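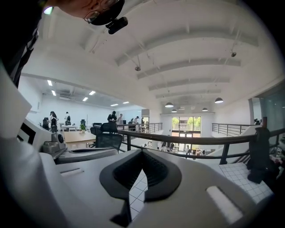
I sold the car in June and have been walking to work since then. A few people have asked how it's going, and I keep giving short answers, so I'm writing the long one down.

The walk is 28 minutes if I don't stop. It starts at the top of Pliten Street, goes down past the school and the tire place, crosses the river on the old bridge, and then follows the Skusby road until the sidewalk ends. After that there are a couple of minutes on a gravel shoulder I don't like much, and then I'm at the back door of the building. By car it was nine minutes, plus whatever it took to find a parking space, plus scraping the windshield for a good part of the year.

I didn't do it for my health or to make a point. The car needed a new clutch and the shop wanted 2,000 for it, and the car wasn't worth a lot more than that. I told them I'd think about it. While I was thinking about it I walked to work, and after a couple of weeks I noticed I had stopped thinking about the clutch. I called the shop back and asked if they knew anyone who wanted the car as it was. They did. It was gone by the weekend.

The first thing I got wrong was shoes. I had a pair of running shoes that felt fine around the house and on short trips, and I figured they would do. They rubbed on the left heel, always the left, and by the end of the first week I was walking like I'd been kicked by something. I bought a pair of plain leather walking shoes from Wadosa, half a size up, and wore them with thick socks. They were stiff until the fall and have been good ever since. I keep a second pair at work, under my desk, so I can change when I get there. If you only take one thing from this post, keep a second pair of shoes at work. Socks too.

The second thing I got wrong was the bag. I had been carrying the same shoulder bag I'd used for years, which was fine for getting from a parking lot to a door. Over half an hour it pulls. I switched to a backpack, an old one with a broken zipper on the small pocket, and now I carry less in general. It used to be that I had an umbrella, two books, a charger, a spare charger, and a lot of receipts with me at all times. Now it's lunch, a rain jacket, and a water bottle.

I gave up on the umbrella early. The bridge is windy even on days when there's no wind anywhere else in town, and I went through two umbrellas there before I accepted it. A rain jacket with a decent hood is better. The trouble with hoods is you can't hear bikes coming up behind you, so I've gotten into the habit of turning my whole head like an owl before I step around a puddle.

Let me say something about the route, as I've had time to think about it. There are two ways to get from my place to the river. One goes straight down the hill and the other goes around behind the gardens. The straight way is shorter but you have to wait at the big intersection, and the light there is very slow for people on foot. I've stood there long enough to read every poster on the pole. The garden way is longer and has no lights at all, and I get to the bridge at the same time either way. In the mornings I take the garden path. Going home I take the straight way, mostly so I can stop at Ruotsalainen for bread.

Ruotsalainen is the bakery on the corner across from the tire place. I must have driven past it every working day for years and gone in maybe twice. There was never a spot to stop. Now I go in most afternoons. They mark down the rye at the end of the day, and if there's any left they'll sell you the ends of the cardamom loaf in a paper bag. I've eaten a lot of cardamom bread this year. That probably cancels out whatever good the walking has done me, and I don't mind.

You do see more on foot, which is what everyone told me, and it was a little annoying to find they were right. I don't mean anything grand. I mean I know which houses on the garden path have put in new windows and which yards have the good apple trees. There's a gray cat that sits on a green electrical box near the school, and on cold mornings I think the box must be warm. I know the river freezes from the east bank first. Someone on the second floor across from the tire place practices the accordion, always the same waltz, and always gets stuck in the same part. In the fall they got through it once while I was walking by, and I felt pleased about it for the rest of the way home.

I also know more people. Ilari Mustonen lives three doors up from me, and in all the time I had a car we had spoken only about snow shoveling. He walks in the same direction most mornings as far as the bridge. For the first month we nodded. Then we started leaving at the same time without saying anything about it, and now we walk together if we're both on schedule. He is a fast walker and doesn't talk before the school. After the school he talks. He knows a great deal about fishing, and I now know a moderate amount about fishing. He told me the name of the little stream under the footbridge, which I'd have sworn didn't have one.

Winter was the part I was worried about. It was easier than I expected up to a point and then a good deal worse. Cold is fine. At 15 below you dress for it, and you're warm by the bottom of the hill. Snow is fine too, once the plow has been through. What isn't fine is the stuff in between, when it thaws in the afternoon and freezes again overnight and the whole garden path is like a plate. I fell twice. The first time I only hurt my pride. The second time I landed on my wrist and had to do everything with the other hand for a while, including my job, which is mostly typing. After that I bought the slip-on studs that go over your shoes. They cost next to nothing and I should have bought them before the first snow. Take them off before you go indoors. The floor at the bakery is tile, and I looked like a newborn calf in there.

The dark bothered me more than the cold did. In the middle of winter it's dark both ways, and the stretch along the Skusby road has a gap where the streetlights are out or were never put in. I wear a reflector on each side and a small clip-on light at the back. Drivers do slow down for it. When I drove that road myself I don't think I had any idea how hard it is to see somebody in a black coat.

There are things I miss. I miss being able to buy heavy stuff without planning it. Potting soil, for example, or a case of anything. I get a ride with my sister when I need something like that and pay her in bread. I miss the radio, oddly enough. I used to listen to the morning program in the car and I've tried it with earphones on the walk, but it isn't the same, and Ilari wouldn't know what to do with me. And there are places I just don't go anymore. The swimming hall out past the lake takes two buses, so I've been once since June. I used to go every week.

Money-wise, yes, I'm ahead. I had planned to work it all out in a spreadsheet with insurance and gas and the rest, and I got as far as naming the columns. It's enough that I notice it at the end of the month. Some of it has gone to shoes and jackets, and some to Ruotsalainen.

Would I get another car? Maybe. If my job moved across town, or if my knees started acting up, I'd look for something small and used. I haven't sworn off them. For now the walk fits into the day well enough that I've stopped counting it as time lost. I leave the house at half past seven, and I get to work awake, which wasn't always true before.

The city has said it will extend the sidewalk on the Skusby road past the gravel part. They put out little wooden stakes with orange tape on them in the spring, and the stakes are still there. I'll post something when there's a sidewalk. In the meantime, if anyone knows of a good waterproofing wax that doesn't smell like a gas station, leave a comment - I've used up the tin that came with the shoes.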